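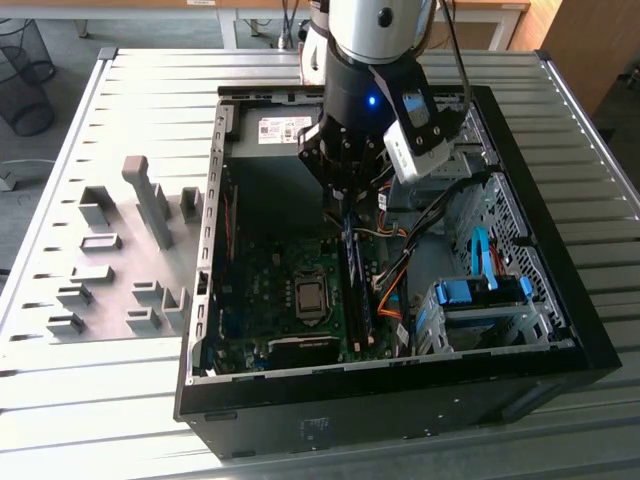 Issue 8, page 4

A visit to the computer repair hall in Novirdale
By Gaëtan Gaillard

I came to the open day of Samgate by the early bus, and I was there before the coffee was ready. The hall is bigger than I expected. Old office computers arrive on pallets, and after cleaning and testing they go to schools and small clubs. In a good month 300 of them leave the building.

Our guide was Līga Toom, who has worked there since the hall opened. She let us stand close to the worktable, where a desktop tower was lying on its side with the cover off. I have used such computers for many years, but I never looked inside one with patience. The board is green, and the processor sits in the middle under a metal frame. The memory stands in its slots beside it. I liked the blue plastic holder of the hard drive, which needs no tools, as Līga explained to us. She asked us to follow one cable with our eyes from end to end, and I lost mine two times.

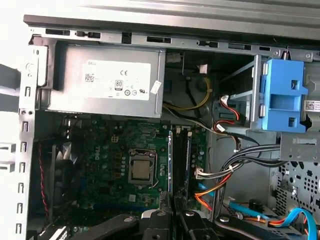 Can a visitor bring an old computer to the hall?
Visitors can leave one at the front desk on any open day, but the hard drive should be erased at home first.

After the table we saw the shelves with spare parts. Power supplies have their own shelf, and each one is tested before it goes into another machine. A used tower with a fresh system costs 75 euros in the small shop, and I was tempted. Lunch was soup and dark bread in the yard. The next open day will be in October, and the bus stops at the gate.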